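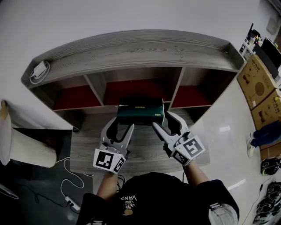
Chapter 2
A Place for Boxes

I put off tidying my first proper desk for most of a year, and when I finally got round to it I did it all wrong. I bought dividers. I bought labels. Then I sat down in front of it all and found that the one thing I owned plenty of, boxes, had nowhere to go. So we start this chapter with boxes, and with the sort of desk that has a shelf unit standing on top of it, which most people call a hutch. A hutch with three open compartments, like the grey wood-grain one at the head of this chapter, gives you an easy first decision, and a single box held up in front of the middle compartment is a good way to make it. Left, middle or right? Try it before you let go of the box!

My old teacher Su-bin Wi used to set this as a task at Takholm, where I trained. You were given one desk, 12 objects and 8 minutes, and you weren't allowed to throw anything away. I was hopeless at it. I filled the middle first – everybody does – and then had to reach across my own work for a pencil all afternoon.

What she wanted us to learn is what I call the reach rule, and we'll use it right through to the exercises on page 563. Things you pick up every day go on the side of your writing hand. Things you like to look at can have the middle. Whatever is left over (spare paper, the manual for the printer, a box of cards you're saving for birthdays) goes on the other side, and you stop worrying about it.

Chargers get their own section later on, as they have a habit of ending up on the top shelf and staying there. The cables on the floor come after that. Lợi Huỳnh kindly let me borrow his notes from the Brerow workshops for both, and I've kept his rather blunt headings.

Before you read on, clear one compartment of your own desk or bookcase and leave it bare. You'll need it for section 2.1.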